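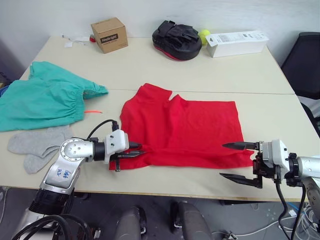 Milum House Residents' Meeting
Minutes, December
Held in the laundry room, Wednesday, 7 pm

Present: seven residents, which is one more than there are chairs. Apologies were received from the second floor as a whole.

1. Minutes of the last meeting

Agreed, apart from the line recording that the folding of clothes "was discussed briefly". Those who were there remembered it otherwise. The word "briefly" is to be struck out.

2. The folding table

The meeting noted that the table continues to be the most popular piece of furniture in the building and the worst treated. It was bought for folding. It has lately been used for wrapping parcels, repotting a fern and one game of cards that ran past midnight.

It was agreed that folding has first claim on the table at all hours. Anyone waiting to fold may ask a card player to move and need not wait for the end of the hand.

A resident from the ground floor asked that the pale top be wiped before use as well as after, having picked up a smear of somebody's jam on a pillowcase. Agreed. A cloth will hang from the hook by the sink. Last year's cloth left the building within a week and the meeting would like this one to stay.

3. How to fold a T-shirt

Carried over from last time, and the time before.

Two methods were again put forward. The first lays the shirt flat, front down, brings each side in to the middle with the sleeve turned back, then folds the hem up to the collar. The second folds the shirt in half lengthways, sleeve on sleeve, and then in three. Supporters of the second method say it is quicker. Supporters of the first say that it looks it.

It was pointed out that both begin the same way, with the shirt spread flat and the creases smoothed outwards by hand, and that most of the poor folding seen on the shelves comes from skipping this part. There was general agreement, which surprised the chair.

A third method, rolling, was mentioned from the back. The meeting heard it out.

Decision: for clothes folded on behalf of other people (see item 4), the first method will be used. In their own homes residents may do as they please.

4. Clothes left in the machines

The rule stands. When a cycle has been finished for 40 minutes, the next person may take the load out. Several residents asked what is meant to happen to it then, the present practice being a heap on the nearest surface.

After discussion it was agreed that the load goes in a basket if there is one, and on the far end of the table if there isn't. Dry things may be folded as a kindness. Socks should be paired where the pair is plain to see. No one is expected to hunt for the other one, and remarks about the state of the socks are to be kept to oneself.

A question was raised about trousers with elastic waists, which will not lie flat however politely they are handled. Advice from the floor was to put one leg on top of the other, pull the waistband straight and fold from the ankle. Further advice was to hang them up and stop worrying.

5. Coloured washing

A complaint was received about pink towels. They went in white. The owner accepts that a red item was in the drum already and that she did not look. The owner of the red item was present and stayed quiet for most of this item.

Agreed that everyone will put a hand round the inside of the drum before loading. A notice will go up above the machines, replacing the old notice, which has faded to a point where it appears to forbid Tuesdays.

6. Washing powder

The shared tub of Florkis is nearly empty. It holds 2000 grams and was expected to last until the spring. The meeting declined to look into who has been using the scoop and who has been pouring.

Two replacements were considered: Florkis again, or Sirnirura in the 900 gram box. The case for Sirnirura was that a smaller box will at least run out sooner and be talked about sooner. The case against was the smell, described by one resident as "a florist's on a hot day". A vote was taken and Florkis won by one.

7. The Vávra dryer

Still squeaking. The repair firm has been rung and has promised to ring back – the same position as in October. In the meantime residents on the ground floor ask that it is not run after ten at night. Agreed. The lint tray is to be emptied by whoever has just used the dryer. It was felt that everyone present already does this, and that a note should therefore go to those absent.

8. Any other business

The lost property box is full again. Its contents will be laid out on the table on the morning of the next meeting, for claiming. Anything left by evening goes to the charity shop, including the single glove, which has now attended four of these meetings.

A request for a radio was turned down.

The request for an eighth chair was amended to a request for a seventh, and passed.

Next meeting: in the new year, same room, same time. Please bring back the cloth.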